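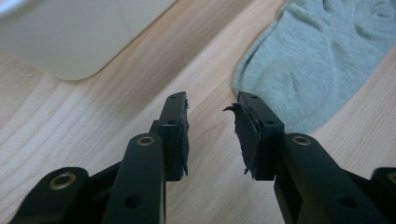
About Linemum

We make tables. People ask what else we make, and the answer for a while was benches, until we noticed how much more we liked making tables.

Linemum opened in 2000 in half of a former tire shop, and we have since taken over the other half. There are 4 of us, if you count Arlo Escobedo, who founded the place and now mostly walks through it moving other people's pencils.

What we care about

Grain, mainly. We like it pale, close and a little wavy, and we will turn a top around for most of a morning deciding which way the lines should run. Customers then put a tablecloth on it. We have made our peace with this.

Our best-known table is the Parri, which seats six, or eight who get along. The Bidamik is smaller and was named late in the day.

How it works

Write and tell us the size of your room. Measure it first, please, including the door. We'll send a drawing and a price, and you'll have some 154 days to clear whatever is on your present table.

Visits

The shop is open most afternoons in June and by appointment the rest of the year. Park on the Trirnidine side. Coffee is available, and so are coasters, which we'd like you to use.

Page last updated 3/22/24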